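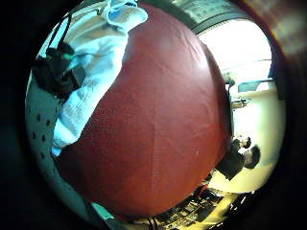 Evdale is my little dataset of fabric colour names, 298 rows of what people reckon a colour is called. I started it after an argument with Stella Mwakalinga over whether a couch was rust or maroon (she still says maroon!). Brick-red cloth like this, a bit more orange where the light catches it, gets up to 3 names in the file, and I've kept the lot.

Files

names.csv has the colour names, one per row, Australian spelling, so it's grey and never gray.
notes.txt is my rambling, plus Mwanahawa Mbwambo's fixes to the blues.

Use it however you like. Last updated March 3, 2026.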